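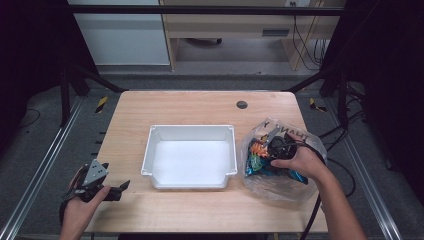

Photo: Bratton Storage Guides

4. Filling the snack tray

The tray can be filled on any flat table. Clear a space wide enough for the tray and your shopping bag side by side.

1. Put the empty tray in the middle of the table, right way up. Wipe the inside with a dry cloth.

2. Lay the bag to the right of the tray. If you are left-handed, you may prefer it on the left.

3. Open the mouth of the bag and take out the packets one at a time. Do not tip the bag up — small packets slide off the table.

4. Place the largest packets flat against the long walls, then fill the centre with the small ones.

5. Stop when the packets are level with the rim. Put anything left over in a second tray.

Note: Keep the bag clear of any cable hole in the tabletop.

CAUTION: Plastic bags are a suffocation risk. Fold the empty bag and put it away from babies and young children.

CAUTION: Do not use the tray for unwrapped food unless it has been washed first — see Section 2.

Trays can be stacked only when empty, up to 11 high. For filled trays use the Costgate shelf, part 201.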